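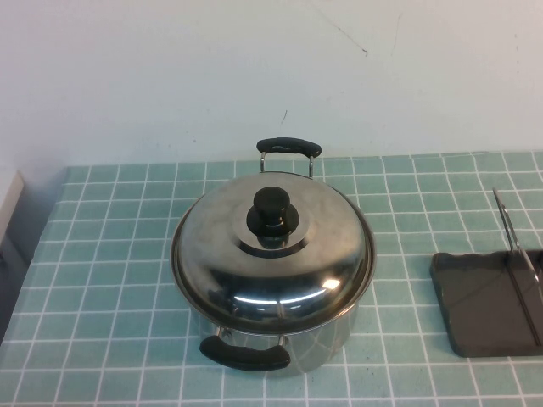
Foot passengers on the Turnville to Pritano crossing are advised that the baggage terms changed in February, and that the printed leaflet still available at the terminal does not reflect the new wording. The operator, Endorar, now separates "hand baggage" from "household goods." Hand baggage travels free of charge and remains with the passenger. Household goods must be declared at check-in and placed in the baggage trailer on the car deck. The terms do not define household goods by size alone. A steel cooking pot with a domed lid and two side handles, such as the one on my counter, would fit easily inside a hand bag of the permitted size, yet kitchenware appears by name in the list of items to be declared. I would welcome the experience of members who have moved to Pritano by stages, as I am doing, and who have been asked to declare small items of this type.
Posted by quayside_reader

Print this thread | E-mail this thread

Reply from northpier
The distinction has existed for some years on the Shojaei route, where it has caused little difficulty. Staff there ask one question at the desk, namely whether the passenger is carrying anything other than clothing and personal effects. If the answer is yes, a trailer tag is issued. The charge is 100 per tag and not per item, so it is sensible to pack everything of that kind in a single box. I would recommend that members keep the tag stub until they have left the port area, as it must be shown when the trailer is opened.

Reply from M. Castellan
I must disagree with the previous contributor on one point. The charge on the Turnville crossing is not 100. It is 100 only when the declaration is made at the time of booking. A declaration made at the desk is charged at 300, and this is stated in section four of the terms, under the table of vehicle fares. Passengers who do not scroll past the vehicle fares will not see it. I paid the higher amount in good faith and was later informed that no refund was possible.

Reply from quayside_reader
I am obliged to both members. I had not seen section four. May I ask whether the desk accepts a booking-stage declaration that is amended afterward? My own booking was made without one, and the sailing has not yet taken place.

Reply from northpier
I accept the correction regarding the Turnville fares. My figures were for Shojaei only. On the question of amendments, my understanding is that a booking may be changed online until check-in opens – after that it is a matter for the desk.

Reply from M. Castellan
That is also my understanding. Check-in for foot passengers opens 90 minutes before departure. The online form will, however, ask for a "declaration reference," which a passenger without an earlier declaration does not have. I left the field blank and the form was rejected.
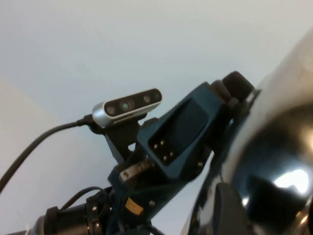
Golshifteh Rahimi: The declaration reference is not needed for a first declaration. Select "Add goods" from the booking summary page, and not "Change goods," and the field will not be displayed. The two buttons are close together and the wording is poor. I made the same mistake before my own crossing and was given this advice by telephone. The lower charge was applied.

Reply from M. Castellan
That is useful, and I withdraw my remark about the form. I maintain that a charge three times higher at the desk is out of proportion for a box that occupies no more space in the trailer in either case.

Reply from northpier
With respect, the operator has to know before loading how much the trailer will carry. On a full sailing a late box may mean a second trailer, and that takes the place of a car. A higher desk charge seems to me a fair way of encouraging early notice. Whether 300 is the correct amount is a separate matter.

Reply from M. Castellan
If that were the purpose, one would expect the charge to vary between full and quiet sailings. It does not. My crossing was on a weekday evening with very few vehicles waiting.

Reply from quayside_reader
I have now followed the steps given by Golshifteh Rahimi. The declaration was accepted, the amount was 100, and a revised ticket arrived by e-mail. The confirmation states that the box must be closed with tape or cord and marked with the booking number on two sides. It also gives the trailer position as Lane 333, which I take to be a code, and asks that boxes be brought there before passengers proceed to the waiting room. I will report on the Pritano end once I have made the crossing.

Last updated: Wednesday, April 30, 2025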